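Home Stories Animals Machines Puzzles Ask Us For Teachers

How to Teach a Robot to Pick Up a Pumpkin

by Domenica Wallner

You learned to pick things up when you were a baby. You grabbed a spoon, dropped it, grabbed it again and hit yourself on the nose. Your family clapped. You were gathering examples.

A robot has to gather examples too, and its family is less patient.

What is an example?

Suppose you want a robot to put a toy pumpkin on a plate. You could try writing down every move. Go forward. A bit more. No, less than that. Now close your fingers. By the time you finished, you would be old, and then somebody would move the plate.

So people do it another way. A person steers the robot's arms through the job, start to finish, while a computer saves everything: what the cameras saw, and where each joint was at that moment. One trip through the job is one example. Engineers call it an episode, which makes it sound like a TV show. It would be a very slow TV show.

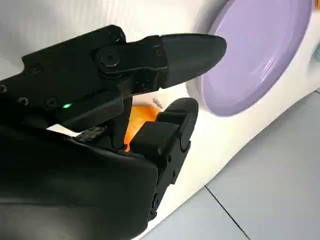

A robot's two fingers up close, with something orange between them and a purple plate nearby.

Why so close?

Cameras can go in several places on a robot. One up high sees the whole table, but a robot's own hand can get in the way, just as yours does when you try to look at a coin you are picking up. A camera down near the wrist sees the fingers and whatever they are about to bump into. The view is mostly robot. The computer doesn't mind. It has never asked for better scenery.

How many examples?

More than you would like. At the Corkholm workshop, the pumpkin job got 300 examples. Verena Bühler steered 149 of them herself, and she says she now sees orange stripes when she shuts her eyes. Her assistant robot is named Egger. It has two arms and no opinion about pumpkins.

Of those 300, 23 were thrown out. In some, the pumpkin rolled away. In one, Verena sneezed, and so, in a manner of speaking, did Egger.

Mix it up!

Say you put the plate in exactly the same spot every time. The robot might learn "go to that spot" and never bother about the plate at all. Move the plate one inch and it will proudly set the pumpkin down next to it.
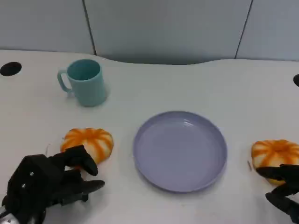 The people doing the steering have to keep changing things, then. Plate a little to the left. Pumpkins farther apart, or turned around. Mug somewhere else — a mug isn't part of the job, but a robot should learn to leave other people's mugs alone. Many grown-ups are still working on this.

Each example also needs a label, such as "put the pumpkin on the plate." The label tells the computer what the person was trying to do, in case it wasn't obvious. With Verena's first few tries in April, it wasn't.

Then what?

The computer goes through the saved examples again and again, looking for patterns. When the camera picture looks like this, the arm usually moves like that. After a lot of practice, it makes its own guess about what to do next, and then another guess, many times a second. Good guesses in a row look a lot like knowing what you're doing.

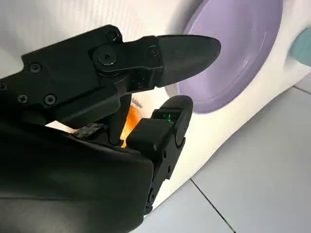
Try it at home

You need a friend, a blindfold, a plastic plate and a small soft toy.

1. Put the toy and the plate on a table.
2. Blindfold your friend, who is now the robot. Robots don't peek.
3. Guide your friend's hand to the toy, then to the plate. Do this five times without talking.
4. Let go and see if your friend can do it alone.
5. Now move the plate and try again — quietly, and with a straight face.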